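Notebook, May
Plain jersey tee, sample round 3

Picked up at 9:40 after the second wash load. Round 2 neckband was still growing after wear, so for this round I cut the band 64 mm shorter in total than the neck opening and kept the same rib. The body is the Lernberg jersey again, black and navy only. The gray lot is still on hold because the two rolls don't match under daylight.

Cut four bodies. Front and back laid on fold, single ply, no stacking. One navy back came out with the grain off and I recut it. The scrap is in the bin under the table if anyone wants it for needle tests.

Needles: ballpoint, fine. The black skipped on the shoulder seam until I dropped the presser foot pressure one step. Navy ran fine from the start. Same thread on both, so I think it is the dye finish on the black. Write the foot setting on the tag from now on.

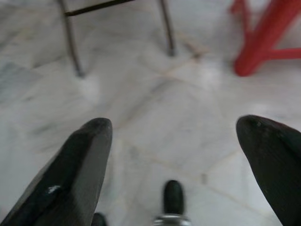

Marble floor, from above.

Wash test. Cold, inside out, line dry, no softener. Marked a 300 mm square on each back panel before sewing. After one wash the navy lost 4 mm in length and nothing across. Black lost 6 mm in length and 2 mm across. Both are inside what Kunitz put on their care sheet for this weight, but I would still add length to the black pattern and leave the navy alone.

Color: rubbed a white cotton square 100 strokes on each. Navy left nothing I could see. Black left a faint mark dry and a clear one damp. That will show on a light belt or the inside of a canvas bag. Needs a second wash before we decide about the care label.

Fit: tried size M over jeans, and again under the Poulain overshirt. Sleeve sits fine alone. Under the overshirt it bunches at the elbow side of the hem. A narrower hem might help, or one size less ease in the upper arm. Try the hem first, it is less work.

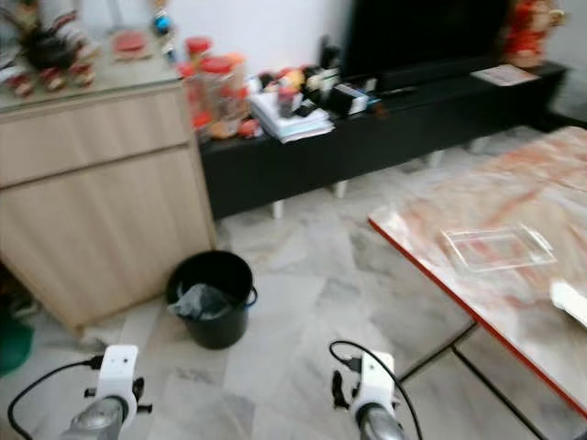
Light cabinet and the long black console.

Afternoon: labels. Provden sent the woven ones, 1,623 in the bag by their slip. The fold is crisp but the corners scratch at the back of the neck. Sewed one into the side seam instead and it was much better. The size tab can stay at the neck if it is the printed kind.

To do:
Second wash, both colors
Narrow hem on one black M
Ask Lernberg about the gray rolls
Side seam label on all of round 4
Order more ballpoint needles, down to the last pack

Stopped at 5:15. Black M is on the line, navy is folded on the shelf with its tag.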